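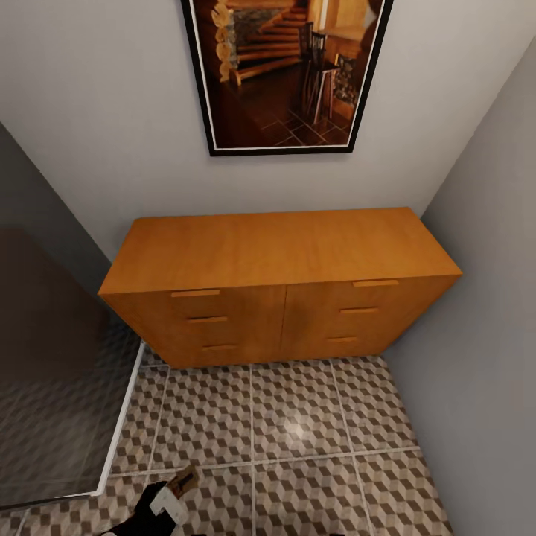 Low dresser, honey-orange finish.

November, Saturday, workshop, kettle on by 8

Right, shellac. I've been promising to write this up properly for ages and all I've got so far is a page of pencil with a ring of tea on it, so this is me copying it out and adding the bits I remember before they go.

What I want out of this is a warm, orangey-honey colour on pale wood using flakes and meths and no stain at all. Everyone who comes in asks for that colour at the moment and then looks disappointed when the stained sample comes out muddy. Stain on pine goes blotchy, we all know this, we've all got a board in the shed to prove it (mine's holding the window open). With shellac the colour sits in the film, so in theory it ought to stay even wherever the wood is thirsty.

Flakes are the Hanero ones, batch 529, the orange grade. Also a small bag of their blonde left over from the summer, which has clumped a bit at the bottom but still broke up between my fingers. If anybody opens the orange bag after me please squeeze the air out and put the peg back on! It lives on the top shelf away from the heater.

The mix: 300 g of flakes to 1000 ml of meths, which is a heavyish stock and meant to be let down before it goes anywhere near a brush. I bashed the flakes up in a bag with the rolling pin first (the workshop one, not the kitchen one, before anybody starts). Weighed it into the big glass jar, poured the meths over, lid on, good swirl. Then a swirl every time I walked past. If you leave it alone it forms a sort of toffee slab on the bottom and you'll be chipping at it with a stick tomorrow. Don't use a metal lid either, or put some cling film under it. Last time the lid went grey inside and the batch picked up a dingy tinge that I blamed on the flakes for a whole week. Sorry, Hanero.

Strained through an old pair of tights into a clean jar. There was a fair bit of gunk, more than I'd like, mostly bark-looking bits and the waxy cloud. I haven't decanted off the wax this time. It's going on drawer fronts, it'll be fine, and I quite like the softer shine you get with the wax left in. If you're putting varnish over the top of it, that's another matter, you want the dewaxed for that or it may not grip.

Test boards next. Pine offcut, birch ply, and a nice bit of ash from Abbasi's rack that was meant for something else. All sanded the same way, 120 then 180 then 240, dust off with a dry brush, no tack cloth. I split each board in bands with masking tape: bare, one coat, three coats, six coats, and a last band where I used blonde for the first couple and orange after. Let the stock down half and half with fresh meths for all of it.

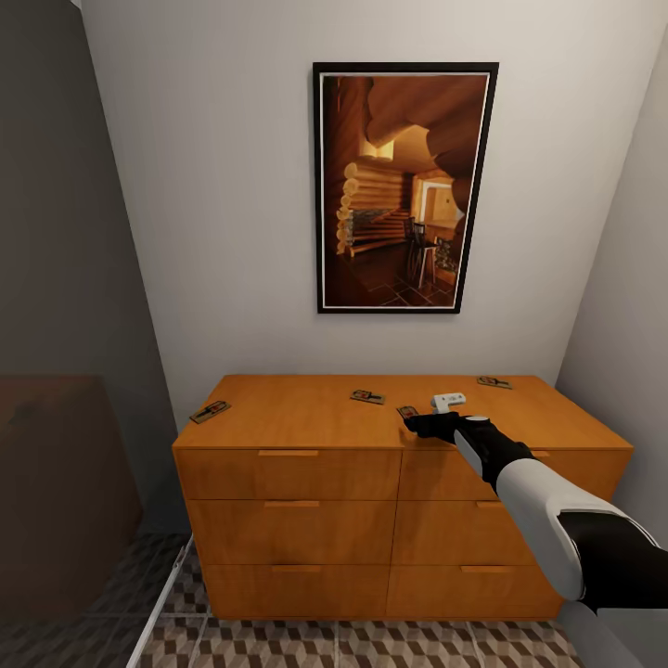

How long should you leave between thin coats of shellac? In a dry workshop half an hour is plenty for the first two or three, then stretch it to an hour or more as the film builds up, and leave it overnight if the brush starts to drag.

I didn't leave it overnight, obviously. I had the radio on and was feeling confident, and by the fifth coat on the pine I could feel it grabbing. You know that sticky pull, like walking across a pub carpet. So there's a ridge across that band now and I've circled it in pencil so I don't pretend later that it was the grain. Left it to harden over lunch and cut it back with a bit of worn 320 and white spirit, and it came down better than it deserved to.

Notes on the brush while I think of it. The squirrel mop is lovely on flat panels and hopeless on edges, it just dumps a great bead of the stuff down the side. The cheap flat synthetic was better on edges than I wanted it to be. Load it, touch it on the side of the jar, put the stroke down a couple of inches in from the end and go out, then back the other way. Never go back over it. I wrote that on the wall above the bench in marker and I still went back over it on the ash. It leaves a dull patch and you can't brush it out, all you can do is wait.

Colours then, by the window at mid-morning with the strip light off:

Pine, one coat: hardly anything, a bit like weak squash.
Pine, three coats: getting there, quite a friendly colour, the knots have gone darker and look smart.
Pine, six coats: proper marmalade. Too much for me on a big piece, nice on a box.
Birch ply, three coats: flat and a bit sad. The grain doesn't give it much to work with.
Birch ply, six coats: better, warm, and very even. Might be the one for carcass sides.
Ash, three coats: gorgeous. Sorry to whoever's ash it was.
Ash, six coats: too orange in the open grain, looks striped.
Blonde then orange: hardly different from plain orange with fewer coats, so I don't see the point of the faff.

I've written the coats and the batch on the back of every board this time, in pencil AND scratched in with the awl, after the business with the sanded-off labels.

Then I had a go with the Rurkeo hard wax oil on the offcut of pine for a comparison. It goes on like a dream, I'll give it that, rub on and rub off, and you could do a chest of drawers in an afternoon without holding your breath. The colour's a much quieter yellow though and there's none of that glow when you tip it to the light. For a kitchen I'd use it every time. Shellac and a hot mug do not get on. I put a mug of tea on the six-coat pine band as a test (all right, I put it down without thinking and then called it a test) and got a white ring in the time it took to answer the phone. It went off mostly after a rub with a meths-damp rag, very lightly, in one sweep, and I wouldn't like to try that on somebody's heirloom with them stood behind me.

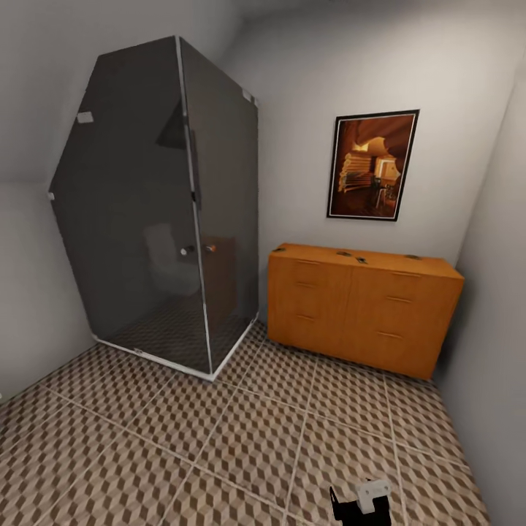 Why does shellac go cloudy when you put it on in damp weather? Moisture from the air gets caught in the film as the meths evaporates and cools the surface, and it shows as a milky bloom that will often clear if you warm the room and give it a thin wipe of meths.

It did bloom a little on the ply, on the board nearest the door. It rained on and off all morning and people kept wandering in with the door wide open asking if there was any cake. (There was, there isn't now.) Moved the boards to the inside bench, put the heater on low facing the wall so it wasn't blowing dust at them, and the cloud had gone by the time I'd swept up. I want to try the same coat on a dry day before I blame the weather for everything.

Drawer runners, quickly, as it came up. Don't shellac them! Don't oil them either, oil goes gummy and picks up every bit of fluff in the house. Bare wood and a rub of candle. I did one side with candle and one with the paste wax out of the green tin and I couldn't feel any difference going in, though the paste wax side smells nicer.

And mask the inside lip of the drawer fronts before you start. A run of orange down the inside of a drawer is a pig to get off end grain, and it glues the drawer shut if you're daft enough to close it too soon. Pull the fronts if they come off, do them flat on painter's points, and do the handles separately on a bit of scrap with the screws poked through. I've done handles in place before and you always end up with a puddle underneath each one. 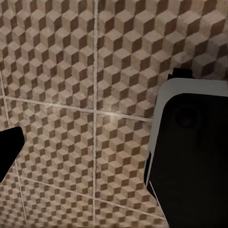 Anyway, rubbing out. I left the three-coat ash until the afternoon, which is far too soon, I know, a week would be better, but I wanted to see it. Fine steel wool, the four-nought, with a blob of wax on it, long strokes with the grain and hardly any pressure. Ten strokes, look, ten strokes, look. It knocked the glare off nicely and left a soft sheen that's pretty much what I had in my head. Went through on one corner, of course. Corners want two strokes and then leave them alone.

The rags are drying flat on the rail outside and they go in the metal bin after that, same for the Rurkeo ones, and those especially, please don't scrunch those up and leave them on the bench. Oily rags can heat up on their own and I'm fond of this shed.

Shelf life: the jar's got the month and the batch on the lid. I'd use it up inside six months. If you're not sure about an old jar, put a drop on glass and leave it overnight, and if you can still dent it with a fingernail in the morning, chuck it. No amount of waiting fixes it once it's gone off, I've tried, there was a bookcase involved.

Still to do: the ash again with an extra day between coats. Try the blonde on its own over birch. Order more meths, we're down to the last can and I used most of that cleaning the mop. Ask Abbasi's if they've any more of that ash before I own up about the first bit.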